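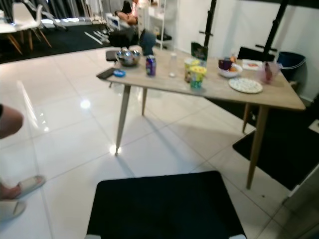
Against the Clear Table

Every spring some magazine or other tells me to clear my table. The latest to reach me was a booklet called The Stillden Evening, lent by my neighbor Iqra Qureshi, who paid 49 dollars for it and would like it back. Its rule is simple. Before bed, every flat surface in the home goes bare. A bare table, it says, makes a calm mind.

I tried it for most of March. My mind was about the same. What I did notice was how much time I spent carrying bowls to the counter at night and carrying them back in the morning. The bowls had no opinion on the matter, and by the second week neither did my wife, who had stopped helping.

The people who sell calm have a strange idea of what a table is for. They treat it like a display shelf that somebody rude has put a plate on. But a table with a can, a couple of paper cups and a pitcher on it is in use. People had a reason to stand near it, and they may want to come back for the rest of the fruit. 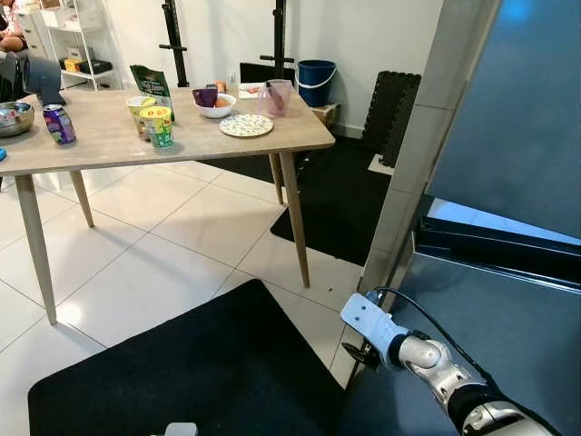
Cups, a snack pouch, a bowl with something orange in it: a table doing its job.

I will grant the booklet one thing. Food left out too long is a bad habit, and paper cups have a way of staying until they belong to the household. Empty ones should go in the trash, and I have no quarrel with anybody who wipes up afterward. That is cleaning, though, and it takes me 4 minutes. Clearing is something else. Clearing means the pitcher has to live in a cabinet even if you reach for it six times a day.

Hemi McPhee, who wrote the booklet, claims to have helped 2,414 homes "find their surfaces." I'd like to know how many of them had lost them again by the weekend. He doesn't say. He does say that a family should own one tray, ideally the Plellema tray, which costs another 115 dollars and is where the things from the table are supposed to go. So the clutter is still there, and now it has a tray under it.

My grandmother's table was never clear in my lifetime. You pushed things toward the wall until there was room for your plate, and then you ate. I never heard a guest complain about the view. I gave up the nightly clearing before the month was out, and the booklet is on my table now, under a bowl, until Iqra comes for it.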